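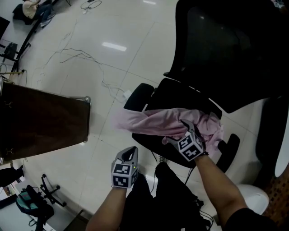
Sandamali Debnath asks whether two hand-held grippers can be compared fairly on cloth at all, given that a towel never lies the same way twice. Her own trials with the Skollitero and the Boychuk at home gave a different favorite each evening, and she wishes to know how many attempts are needed before a result can be trusted.

The Cletia Workshop Advice Page has received similar letters before. Cloth can be used for comparison, provided that the starting condition is controlled and the operator records failures as carefully as successes. The following guidance is intended for readers working with hand-held grippers in a spare room, office or shared workshop.

Choosing the cloth

Use one piece of fabric for the entire comparison. A plain, light-colored item with no print is preferable. Avoid buttons, zippers and heavy seams during the first round, as jaws tend to catch on them and a poor grip may be recorded as a good one. Wash the item once before testing begins and do not iron it. New fabric often carries a finish that makes it slide, and the finish wears away in handling.

Readers who wish to test a second fabric should complete the first series before starting the next.

Setting the starting position

A cloth that has been placed carefully by hand favors whichever gripper the operator is accustomed to. The page recommends a drop: hold the item by its center at elbow height over the seat or table, release it, and leave it as it falls. If it slides to the floor, drop it again and do not count the attempt.

Chair seats make a harder test than tabletops. The armrests limit the angle of approach, and the fabric may hang over the front edge, where its own weight pulls against the jaws. Begin on a table and move to the chair once both grippers can manage the table.

Preparing the jaws

Wipe the gripping surfaces with a dry cloth before each series. Lint collects quickly and reduces friction. Where the jaws have replaceable pads, fit new pads to both grippers on the same day — a worn pad on one side of the comparison will decide the outcome by itself.

Check also that the jaws close fully with nothing between them. On the Boychuk, the closing screw may loosen in use and leave a narrow gap that is difficult to see and will still let thin cotton slip through. Tighten the screw a quarter turn at a time.

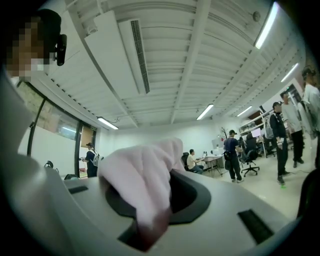 Keeping the markers readable

Marker cubes should be treated as measuring instruments. Do not hold them by the printed faces, and do not clean them with anything that leaves a shine. If the tracking controller loses a cube repeatedly in one part of the room, look first at the lighting. A glossy floor can reflect a ceiling fixture strongly enough to wash out a printed pattern, and turning the work area by a quarter is often sufficient.

The cloth itself will cover the markers from time to time. Approach from the side where possible, and lift before turning the wrist. In the Ketis controller, the recording continues through short losses and marks them in the log. Do not delete these entries. A gripper that obliges the operator to hide its own marker has a real disadvantage, and the log should show it.

Both grippers must be recorded with the same camera settings. Automatic exposure should be switched off where the menu allows.

Managing cables

Route cables behind the operator and secure them at the waist before they reach the floor. A cable that tugs at the wrist shortens the reach on that side, and the operator will compensate without noticing. Power strips should be placed where no one will step on them while carrying fabric, and loose coils should be moved clear of chair casters.

Lifting and holding

The basic task consists of a pinch, a lift to chest height, a pause of 4 seconds and a release. Count the attempt as successful only if the cloth remains in the jaws through the full pause.
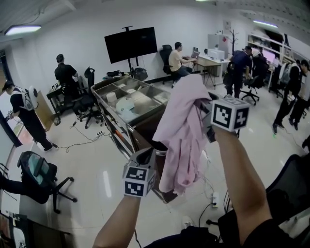 After the single-hand task has been recorded for both grippers, proceed to the transfer from one hand to the other. The receiving jaws should close on the fabric before the giving jaws open, with a short overlap during which both hold. Operators who hurry this step will drop the cloth with any gripper, and the results will describe the operator's patience more than the equipment. Alternate the leading hand.

Counting attempts

In answer to the question at the head of this page, a dozen attempts are not enough. Cletia's own table series ran to 500 attempts per gripper, and the order of the two did not settle until attempt 253. Readers at home may reasonably stop earlier, but should switch grippers every ten attempts so that fatigue is shared between them. A single session should not exceed one hour — hands tire before the operator is aware of it.

Blank record sheets may be requested from the Cletia office by quoting sheet number 1729. The office is open until noon on Saturday.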